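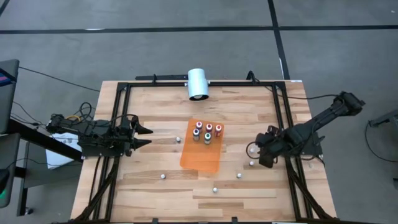

Provden, late September. Rain again. The ferry office shut at four and I was still outside it with two bags and the wrong ticket.

Come back tomorrow, said the card in the window. Tomorrow was no good. Tomorrow was the funeral and the funeral was on the other side.

So I walked. Down past the net lofts, past the chip shop with its chairs up, to the Marulanda, which was the only place with a light on. Pub downstairs, rooms up. My aunt used to say never sleep there. She never said why and now I couldn't ask her.

The landlady looked at the bags.

"Crossing?"

"Missed it."

"You'll want my brother, then."

I didn't want her brother. I wanted a bath, soup, a telephone. But she was already shouting through the hatch and out he came, wiping his mouth, a big slow man in a jersey gone at both elbows. He looked at me a good long while.

"You're hers," he said. "The Domunetti woman's."

"Niece."

"You've got the chin."

Nobody had said that to me since I was small. I put the bags down. Bit of a mistake because then I couldn't pick them up again, my hands had gone stupid with cold. He took both in one fist and went out the back way and I followed, what else was there to do.

His boat was tied under the wall. Hakico, it said on the stern, white letters, half of them touched up by somebody with no patience. I asked what it meant. He said it came with the boat. He'd bought her in 1968 and it was bad luck to change it and anyway paint cost money.

"Is it safe? In this?"

"No," he said, and held out his hand.

We went. I wont pretend I was brave. I sat on a coil of rope and held the rail and said the only prayer I had, which was for before meals. The harbour light went behind us. Then just the engine, and the wet, and him humming something with no tune in it.

Halfway, or what felt like halfway, he said, "She came over with me once. Your aunt. Night like this."

"When?"

"Before you."

"What for?"

He did something to the wheel. Took his time over it.

"She had a suitcase. Said she was going for good. Sat where you're sat. We got to the other side and she looked at the steps, and she looked at them, and then she said take me home. So I did. Wouldn't have her money."

I thought of her kitchen. The blue jug, the calendar from the coal merchant, every cup on its own hook. Forty years in that kitchen and I'd always thought she liked it.

"Was someone waiting? On the steps?"

"Couldn't see. Dark." Then, after a bit, "I never went up to look."

A wave came over and got me full in the face. By the time I'd finished coughing there were lights ahead, low down, four of them in a row, and he was throttling back. The steps came out of the dark all at once, green and running with water. He got me onto the bottom one. Then the first bag. Then he stopped with the second bag held against his chest.

"What time's the service?"

"Two."

He nodded. Looked down at his jersey, at the elbows.

"I've a coat somewhere," he said, adn went below to find it.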